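Is it worth paying for a 40 degree wash bag for wool jumpers?

Posted by Fiona Halliday, 26/07/2019
Home help > Laundry and clothes

My sister swears by the Flotis wool bag and says she puts everything in it, jumpers included, on an ordinary 40 cycle. I looked it up and they want nearly 50 pounds for a set. It's a mesh bag with a zip, as far as I can tell. I have two good lambswool jumpers and a cardigan I'd be sorry to lose, and I currently wash them in the sink, which I hate. Has anyone used one for more than a month or two? I don't want to hear what it says on the packet, I can read that myself.

Gheorghița Enache
I had a set. A bag stops buttons catching and it stops sleeves tying themselves round the trousers. It can't make the water any cooler and it can't make the drum turn more gently, and those are what felt a jumper. Mine did nine washes on the wool cycle with no trouble, but so did a scarf I'd put in with no bag at all, so draw your own conclusions. I then tried the 40 cycle with an old jumper I was going to throw out anyway. It would now fit a child of six.
If your machine has a wool or hand wash setting, use that, with a low spin and a liquid made for wool. An old pillowcase with a knot in it does the same job as the bag. Dry flat on a towel, and don't hang it by the shoulders whatever anyone tells you.

Sang Hà
bought mine in October, zip went by Christmas. sent it back. no opinion on jumpers, only used it for socks

Huệ Tăng
I'd be careful with "wool cycle" as well. On our old machine it was fine, on the new one it spins far harder than it should and you have to turn it down yourself every time. Try it first with something you don't care about. And check the label, because some lambswool these days is treated to be machine washable and some isn't, and the price tells you nothing. The cardigan I would keep doing in the sink, sorry.

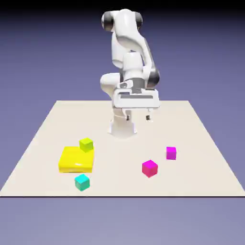 White robotic arm on a cream tabletop (computer render)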